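Work Surface and Cleaning Station: Setting Up a Papered Table
Section 4 of the Plenano Bench Guide. Revised 2021-02-06 by Aurelio Ventura
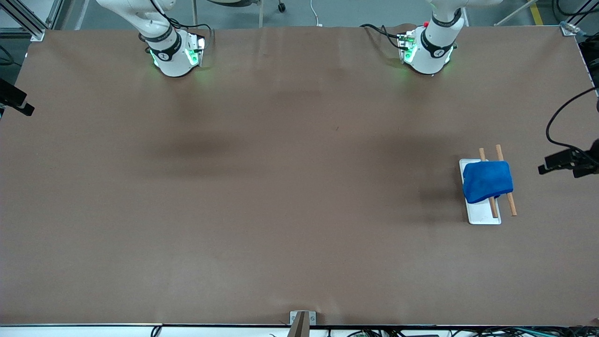 Paper is the cheapest table cover you can buy, and most of what gets said in its favor comes from people selling it. I still use it. It goes down fast, it comes up fast, and you can write on it. What it won't do is stay perfectly flat because a catalog says so. The smooth brown sheet on the table has a slightly wrinkled upper edge, and that is an acceptable result. The white tray stands lengthwise on the right with the blue cloth folded over its upper part, and the rest of this section gets you to that same arrangement.

4.1 What you need

Brown paper, smooth, matte, wide enough to cover the tabletop in a single sheet
One rectangular tray, white if you have it
One soft cloth in a color you can't mistake for the paper or the tray
Low-tack tape
A dry brush and a damp sponge for the bare tabletop

Note: Flostura sells a "bench grade" paper at a higher price than its ordinary packing roll. We bought both in January. Xóchitl Nava laid them on neighboring tables without telling the rest of us which was which, and our guesses were no better than chance. Buy the packing roll.

4.2 Laying the paper

1. Clear the tabletop and brush it off. Grit under paper feels much bigger than it is.

2. Wipe with the damp sponge and let the surface dry fully. The older edition of this guide said to wait 2 minutes. Touch the table instead. On a humid day it can still be damp well past that.

3. Unroll the paper from the near side toward the far side. Leave the last stretch on the roll until the rest is lying where you want it.

4. Smooth outward from the middle with your forearm. Fingertips leave little ridges.

5. Tape the corners, then the far edge, 6 pieces in all for a large table. Tape the far edge last and don't chase every wrinkle there. Pulling out one wrinkle usually moves it somewhere worse.

6. Trim the near edge if it hangs low enough to catch on your clothes.

Caution: Never cut the paper on the table. I know you have a steady hand. So did whoever put the long scratch in our old one.

4.3 Shadow or stain?

Matte brown paper shows soft dark areas under most room lighting. Before you throw a sheet away, hold your hand over the dark patch and move it, then look from the other side of the table. If the patch changes when the light changes, it's a shadow. If it stays put, press a dry piece of scrap paper on it. A mark on the scrap means the sheet should be replaced. No mark means you have a discolored spot, and whether that matters is up to you. I leave mine.

4.4 Placing the tray and cloth

1. Set the tray on the right portion of the table, with its long sides running from near to far. Left-handed users can reverse this, whatever the Lachance training leaflet says about "universal right placement."

2. Leave open paper around it. A tray jammed against the edge of the table gets bumped.

3. Fold the cloth and lay it over the far half of the tray. It may hang over one side. Hanging it this way gives you something to grab without reaching into the tray.

4. Check that you can lift the cloth without dragging the tray. If the tray moves, the cloth is caught on a corner or you've put too little in the tray to hold it down.

Note: The Nellmont supply sheet claims a fuzzy cloth "cleans itself between uses." It does no such thing. Shake it out away from the table and wash it when it looks like it needs washing.

Caution: Keep soaked cloths off the paper. A wet cloth will soften the sheet, and the soft spot tears the next time you slide something across it.

4.5 Changing the sheet

Replace the paper when it tears, when it picks up grease, or when the wrinkles reach the part you work on. You'll see schedules that call for a fresh sheet every day. We tried that, and our log reached 1,087 sheets before someone asked what we were getting for it. Most of the ones in the recycling bin looked fine to me.

To remove a sheet, take the cloth and tray off first, peel the tape back toward itself, and fold the paper inward from all 4 sides so any crumbs stay inside. Set the tray somewhere clean in the meantime. If tape residue stays on the tabletop, rub it with a dry cloth before reaching for a solvent. See Section 5 for tabletop finishes and what you can safely use on them.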